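Designing for the Hand and the Hurried Mind
Course Handout, Week 6: Buttons, Switches and Other Small Promises

Read this before Saturday's workshop. It replaces the handout from last term, which had the affordance section printed twice and the mapping section not at all. Several students cited the missing section in their essays, and their confidence was noted.

1. Where we left off

Last week we looked at doors, as every course on this subject must. You learned that a door with a handle says pull and a door with a flat plate says push, and that architects have been putting handles on push doors for as long as there have been architects. This week the objects get smaller and the excuses get thinner. A door has to keep out weather and burglars. A button has one job.

Keep three words from last week handy: signal, action, feedback. The signal tells you what can be done. The action is what you do. The feedback tells you that you did it. Most of the bad controls you will meet are missing one of these, and the expensive ones are often missing two.

2. The case of the Furton stove

The Furton was a four-burner kitchen stove with its knobs in a straight line across the front. The burners were in a square. You see the trouble. Which knob runs the back left burner? The makers printed a tiny diagram beside each knob, in gray ink on a gray panel, and it wore off with ordinary scrubbing. After that, owners were cooking by memory and by smell.

We put the Furton layout in front of 122 first-year students and asked them to turn on one particular burner. Many got it wrong on the first try. More interesting is what they said afterward: nearly all of them apologized. They said they were bad with stoves. Write this down, as it comes up on the final: people blame themselves for bad layouts, and so bad layouts stay in the shops.

The fix is old and costs nothing. Set the knobs in the same pattern as the burners and you can throw the labels away. This is what we mean by mapping. When the arrangement of the controls matches the arrangement of the things controlled, the hand goes to the right place while the mind is still thinking about onions.

3. Color, and its limits

Color is the first thing a beginner reaches for and the last thing a tired user notices. Red for stop and green for go will carry you a fair distance. It won't carry you past a user who can't tell the two apart, or past a room lit by one sad orange bulb. Our rule in this course is that color may repeat a message but may never be the only one delivering it. Change the shape, the size or the position as well. If your control panel would make no sense in a black-and-white photocopy, it needs more work. (This handout is a black-and-white photocopy for those of you who collect it from the office. Consider it a test.)
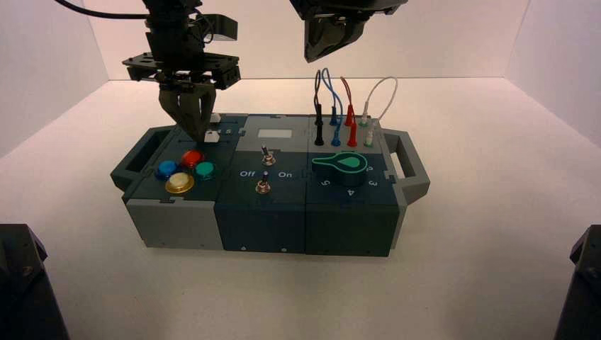 Size deserves a word of its own. A big target is quicker to hit than a small one, and a near target is quicker than a far one. Everyone nods at this and then goes home and draws a tiny close button in the far corner. For your projects, decide which control will be used most and which will be used in a panic. Those two get the best places. Everything else can fight for what remains.

4. Feedback, or did it hear me?

Think about the button at a crosswalk. You press it. Nothing moves, nothing clicks, no light comes on. So you press it again, harder, and then several more times with the side of your fist. You are not being childish. You are asking a reasonable question and getting no reply.

The Lema elevator panel is our good example. Each button travels a short way, stops with a firm click and lights up. Three answers to one question, and it gets them in before you have lifted your finger. The Clellomska ticket machine is our bad example. Its screen waits before it responds, in complete silence, and during that wait a normal person presses twice. The machine, which has been listening all along, then sells that person two tickets.

Sliding switches have a different strength. A slider shows its state by where it sits, so you can read it from across the room or feel it in the dark, provided somebody has marked which end is which. A push button that springs back tells you nothing about what it did five minutes ago. Neither is better. Pick the slider when people need to know how things stand, and the push button when they only need to make something happen.

5. Assignment

Find one control you use daily and dislike. Write 800 words on it, covering signal, action and feedback. Draw it as it is, then draw it as it should be. Stick figures are fine. Light switches are allowed but I have read a great many essays on light switches and my heart is not what it was.

Please don't choose the Prirnovico coffee machine in the hallway. It has been done, the essays were forwarded to the department, and the machine is still there.

Papers go in the box by the stairs. The slot is on the left side, under the flap that looks like it lifts and in fact slides.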